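3. Materials and method

3.1 Handsets

The study compared two handsets from the lower end of the market, referred to here by their trade names, the Jendoreo and the Flarker. Both were bought new from ordinary retail stock and neither maker was told of the work. The two models share a screen size and a nominal battery capacity, but differ in how the operating system is allowed to manage programs that are not on the screen. The Jendoreo closes background programs early and restarts them when the user returns. The Flarker keeps them in memory until space runs short and then closes several at once. Earlier work on this question (Dixit and Pastor) dealt only with handsets that had a good deal more memory, where the choice between the two policies rarely matters.

Each handset was reset to its factory state before the first session and given the same set of programs: a browser, a mail client, a map, a messaging program, a music player and the camera supplied by the maker. Automatic updates were turned off. Screen brightness was fixed at 126 on the system's internal scale, and the adaptive setting was disabled. Accounts were created for the study and held no personal material.

3.2 Task sequence

A session consisted of 700 program switches, issued by a script over the debugging connection. The order of switches was drawn in advance from a first-order model fitted to usage logs described by Mokgethi, so that a switch from mail to browser was more likely than one from mail to camera. The same order was used for both handsets. After each switch the script waited until the screen had stopped changing, recorded the delay, and then paused for an interval taken from the same logs.

Two kinds of delay were kept apart. A warm return is one in which the program was still in memory and only had to be drawn again. A cold return is one in which the program had been closed and was started afresh. The operating system reports the difference in its event log, but the Flarker sometimes wrote the entry late, and in those cases the delay was matched to the nearest entry by process number. Entries that could not be matched were dropped from the analysis and are listed in the supplementary table.

Battery level was read at the start and end of every session. The reading supplied by the handset is coarse, and it was used only to check that no session had been run in the power-saving state, which both makers switch on without asking the user.

3.3 Screen timing

The delay reported by software leaves out the time taken by the display itself. A short series of sessions was therefore repeated with a light sensor held against the glass, connected to a Valtonen logger. The sensor responded to the change from a dark start screen to a light program screen. Its clock was set against that of the handset before each run, and drift was corrected afterwards by linear interpolation. The offset between the two measures was stable within a handset but differed between the two models, and all delays given in Section 4 include it.

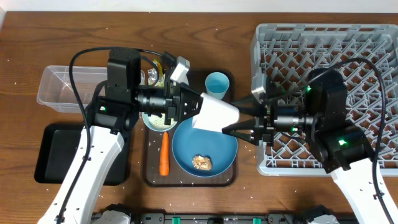

Figure 1. Two arms with their grippers at a white, tapered object over a blue plate.

Scripted switching leaves open the question of touch input, which reaches the operating system by a different route and may raise the priority of the program being opened. Nautiyal and Bhatia argue that this effect is large on cheap handsets, although their results come from a single model. It was not treated here, and the delays in Section 4 should be read as those of switches made without a finger on the glass. Physical input would also bring in a problem of coordination when more than one contact is involved. In Figure 1 the white object is tilted between two grippers, with the open fingers of the right arm above and below its edge, and the position of each gripper has to be known relative to the other. A two-finger gesture on a small screen makes the same demand at a finer scale, and the error in contact time would have to be well below the shortest warm return for the results to be of use.

3.4 Analysis

Delays were strongly skewed and were analysed on a logarithmic scale. A mixed model was fitted with handset and type of return as fixed effects, and program as a random effect. The Kikum package was used for fitting, with its default settings. Sessions interrupted by a system message – most often a request to rate the music player – were discarded whole and run again from the factory state.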